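4. Aufgaben von Hand vormachen: Hut auf den Ständer
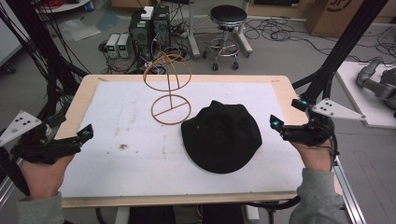 Abb. 4-1: Arbeitsfläche mit Drahtständer und schwarzem Hut, in jeder Hand ein Handgreifer.

So, jetzt wird endlich vorgemacht! Wenn ihr Kapitel 3 durch habt, laufen beide Handgreifer und die Aufnahmesoftware Gendale startet ohne Fehlermeldung. Falls nicht, bitte erst zurückblättern, ich warte solange. Ich nehme als Einstieg immer die Hutaufgabe, weil man dafür nur zwei Gegenstände braucht und trotzdem beide Hände zu tun haben. Stoff ist für den Roboter ein ziemlich fieses Material – er liegt jedes Mal anders da, und genau das soll er ja lernen.

4.1 Vorbereitung

1. Stellt den Hutständer auf die gepolsterte Fläche, ein Stück links von der Mitte. Er soll von allein stehen, also bitte nicht festkleben.

2. Legt den Hut rechts daneben, Krone nach oben. Er darf ruhig etwas zerknautscht sein. Ich habe am Anfang jedes Mal brav die Krempe glatt gestrichen, und das Modell kam dann mit keinem anderen Hut mehr zurecht (danke an Damilola Okeke, die das nach einem halben Tag Fehlersuche gemerkt hat).

3. Nehmt die Handgreifer in die Hände und haltet sie über die Tischkante. Die Markerplatten mit den schwarzen Punkten müssen frei bleiben. Keine Ärmel drüber, keine Finger drauf.

4. Schaut nach den blauen Lichtern an den Greifern. Leuchtet eines nicht, Stecker prüfen und Gendale neu starten.

Hinweis: Flecken oder Schlieren auf der Unterlage stören die Aufnahme nicht. Ich habe früher ständig geputzt, das könnt ihr euch sparen.

Vorsicht: Achtet auf die Kabel! Sie sollen locker nach unten hängen und dürfen nicht um die Stangen am Tisch laufen. Zieht ihr beim Heben dagegen, reißt ihr im schlimmsten Fall den Stecker aus der Buchse, und Ersatz aus Zernska dauert.

4.2 Eine Vorführung aufnehmen

1. Beide Greifer öffnen und 2 Sekunden ruhig halten. Daran erkennt die Software die Startposition.

2. Fußtaster drücken. Ein kurzer Piepton, und die Aufnahme läuft.

3. Mit dem rechten Greifer die Krempe fassen. Nur so fest, dass der Stoff nicht rutscht.

4. Mit dem linken Greifer den Ständer am Fußring sichern. Nicht hochheben, er soll bloß nicht kippen.

5. Den Hut anheben, über die runde Drahtkuppel führen und von oben absenken. Wenn er schief sitzt, dürft ihr mit links nachhelfen – solche Korrekturen sind sogar Gold wert, der Roboter muss sie später auch können.

6. Beide Greifer öffnen, zur Startposition zurückfahren, Fußtaster noch einmal drücken.

Eine Vorführung darf bis zu 60 Sekunden dauern, danach bricht Gendale von selbst ab. Lasst euch davon nicht hetzen! Gleichmäßige, eher langsame Bewegungen lernt das Modell viel besser als hektisches Zupfen.

Vorsicht: Die Finger der Handgreifer sind kantig. Nie mit der freien Hand dazwischenfassen, auch nicht, um mal eben einen Fussel zu entfernen.

4.3 Wiederholen und aussortieren

Für einen ersten brauchbaren Trainingslauf nehme ich 100 Vorführungen auf. Klingt viel, ist aber an einem Nachmittag zu schaffen, wenn man nach jedem Block kurz die Arme ausschüttelt. Verschiebt Hut und Ständer zwischen den Durchgängen ein wenig und dreht den Hut auch mal.

Fällt der Hut herunter, nehmt ihr ihn ganz normal wieder auf und macht weiter. Fällt der Ständer vom Tisch, Aufnahme verwerfen: Taste V lang drücken, bis der Doppelton kommt. Verworfene Durchgänge landen im Ordner Tamuno_Rest und lassen sich dort 7 Tage lang zurückholen.

Hinweis: Zeigt die Vorschau eine springende Handbahn, war meistens eine Markerplatte verdeckt. Yakubu Oyewole stellt sich dafür gern etwas weiter vom Tisch weg, bei mir hilft es eher, die Ellbogen auszustellen. Probiert beides aus, bevor ihr neu kalibriert (Kapitel 3.5).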